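# Keeping a laminate tabletop in good shape

Laminate is easy to live with, but it has a few weak points: the seams, the edges and anything hot.

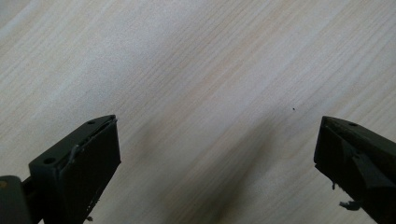
Most of the damage I see comes from water sitting on a joint or from the wrong cleaner used for years. Both are slow, so people don't notice until the edge has swelled or the finish has gone cloudy.

## Everyday cleaning

Use a soft cloth, warm water and a drop of dish soap. Wring the cloth out well before it touches the table. Wipe along the grain pattern, then go over it again with plain water and dry it with a towel. Soap left behind dries to a film that shows up as streaks in low light.

Skip scouring powder, steel wool and the green side of the sponge. They leave fine scratches that hold dirt.

## Stains

- **Coffee and tea:** baking soda mixed with water to a thin paste. Leave it 22 minutes, then wipe it off. Don't rub.
- **Ballpoint ink:** rubbing alcohol, 70 percent, on a cotton ball. Work from the outside of the mark in.
- **Crayon:** scrape off what you can with a plastic card, then use warm soapy water.
- **Turmeric:** baking soda paste first. What's left usually fades over a few weeks near a window.

Try anything new on the underside of an overhang or at the back edge first.

Maricruz Gallegos wrote in to say that white toothpaste took a hair dye spot off her table in Solís. I haven't tried it. Toothpaste is mildly abrasive, so keep it to the spot itself.

## Heat

A trivet goes under every pot, including the ones that have been off the stove a while. Slow cookers and electric griddles are worth putting on a board too, as they warm the same patch for hours. A blister in laminate can sometimes be pressed flat with a warm iron over a cotton cloth, but a scorch mark is permanent.

## Loose edges

Edge banding lifts at the corners first. If it's the iron-on kind, set the iron to medium with no steam, lay a cloth over the strip and move slowly. Press it down with a block of wood until it cools.

For other kinds, scrape out the old glue, put in a thin coat of contact cement on both sides and wait until it's tacky. Tape it overnight. If a corner is still proud the next day, take it down with 300 grit on a small block, pushing toward the table and never away from it.

## Chips

Laminate repair paste comes in small tubes, and two colors mixed will get closer than one. Fill in thin layers. Wipe the excess before it sets.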